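# Snack corner at Cirkstead opens this November
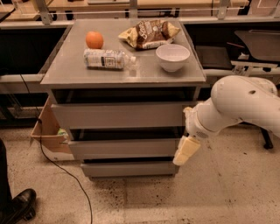

*The gray three-drawer cabinet, with an orange, a bottle, a bag of chips and a bowl on top.*

So we finally have a snack corner! I asked for one back in the spring (twice, I think) and Normunds Lill from the Storkell office came through with a cabinet, three drawers and a good thick top. I love that the drawers have no knobs sticking out, my hip is grateful every time I squeeze by with the mail.

Fruit will come from Dusa every other morning, and chips and water go up with it. The bowl is for anyone who brings cereal or wants to share something, just please rinse it when you're done. We got 113 votes on what to stock first, and oranges won by 4, which surprised me, I had my money on the chips.

The snack fund stands at $484 right now, so we should be good for some 173 snacks before I have to go around with the envelope again. If you'd like something different on the list, drop me a note at the Wysocka desk before noon and I'll add it to the next order.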